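Trindside White Table, by Lakitz

I've sold a lot of tables out of my little shop, and this is the one I ended up keeping for myself! It's the Trindside, the plain white one from Lakitz, and my pal Erdal Bozkurt has been after me to put up a proper page for it for ages. So, fine, Erdal, you win.

What I love is the top. No pattern, no fake wood grain, no seam down the middle to collect crumbs, just smooth pale white from one side to the other.

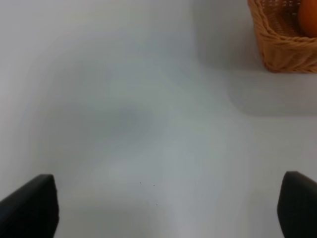 I do everything at mine: wrapping orders, doing the books, eating toast over the books. A soft cloth and a drop of dish soap is all I ever use on it (please don't go at it with a scouring pad). The color is on the cool side, so in the morning it can look nearly gray, and by lamplight it warms up a bit. If you want a creamy white, have a look at the Moya instead.

Glenys Lightfoot bought two for her sewing room and pushed them together, and now I'm jealous of her setup. She says anything woven looks great on it, and I'm with her there. A honey-colored wicker basket up in the corner is plenty, and you still get all that room to work.

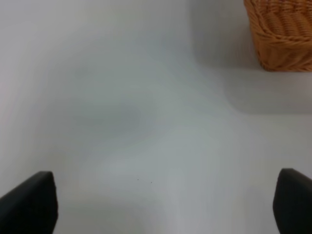
Price and delivery

The table is $420, and local delivery is $39. It takes about 3 weeks to get here from Lakitz, sometimes less in March when things are slow. Want to see it first? Come by any time after 10 a.m. and ask for me or Ilgın.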